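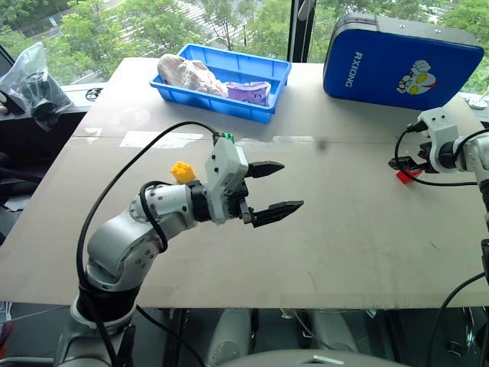
Oncombe Library to Extend Hours and Open Toy Lending Shelf in September

FLARUSCOMBE – The Oncombe branch library will stay open until 8 p.m. on weekdays starting in September and will begin lending toys, puzzles and board games to cardholders, Flaruscombe Public Libraries announced today.

The branch now closes at 5:30 p.m. on weekdays. Saturday hours stay the same, and the branch will remain closed on Sunday.

The toy shelf will open with 307 items. Most are for children under eight, including building blocks, shape sorters, wooden puzzles, train track and dress-up sets. There will also be a small number of board games for older children and adults. Every item has its own entry in the online catalog and can be placed on hold in the same way as a book.

Cardholders may borrow two toys at a time for three weeks. Loans can be renewed once if no one else is waiting. There are no late fees on toys, in line with the system's policy on children's books. A family that loses a single piece will not be charged. If a whole set is lost or can no longer be used, the library will ask for the replacement cost, up to a limit of $20.

The change follows a survey of Oncombe cardholders in the spring. The library mailed the survey to 3,000 households and also left copies at the front desk. Evening hours were the most common request, followed by more things to borrow for children too young to read. Parking came third and is being looked at separately with the town.
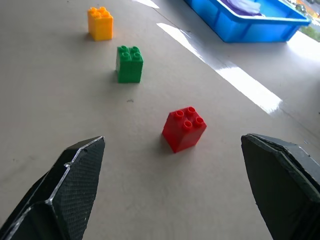 One parent wrote on the survey that her son gets tired of a set of blocks in a month and she has no room to keep buying new ones, so a place to trade them back and forth would get used every week. Others asked how the toys would be kept clean. Returned toys will be set aside, washed or wiped down by staff, checked against a parts list and put back on the shelf within two working days. Soft toys and anything that cannot be cleaned this way will not be part of the collection.

The first year of the toy shelf is paid for by a grant from the Masilela Fund, which supports early childhood projects in the county. The grant covers the toys, storage bins, labels and cleaning supplies. The longer hours are paid for out of the library's regular operating budget. Two part-time positions have been added at the branch to cover the evening shift, and both have been filled.

Shelving for the collection was built by Grivska, a cabinet shop in Flaruscombe, and will be installed in the children's room during the last week of August. The children's room will be closed for three days while the work is done. Picture books and early readers will be moved to carts near the front desk and can be checked out as usual. Story time that week will meet in the community room at the regular time of 10:30 a.m.

The library is also taking donations of gently used toys through the end of August. Items should be clean, complete and free of small parts that came loose from something larger. Battery-operated toys will be accepted only if the battery cover closes with a screw. Please bring donations to the front desk during open hours and do not leave them in the book drop. Toys that do not meet the guidelines will be passed on to the Flaruscombe thrift store unless the donor asks to have them back.

An open house will be held at the branch on the first Wednesday of September from 4 to 8 p.m. Staff will sign up new cardholders and show visitors how to search for toys in the catalog. The first 200 families to come in will receive a canvas tote bag for carrying toys home. No registration is needed.

Library cards are free to anyone who lives, works or goes to school in Flaruscombe. Adults need a photo ID and proof of address. Children five and older may have their own card with a parent's signature, and younger children may borrow on a parent's card.

New weekday hours at the Oncombe branch, starting in September:
Monday to Friday, 9:30 a.m. to 8 p.m.

Flaruscombe Public Libraries will review use of both services next spring before deciding whether to offer them at its other branches.

Media contact: Communications Office, Flaruscombe Public Libraries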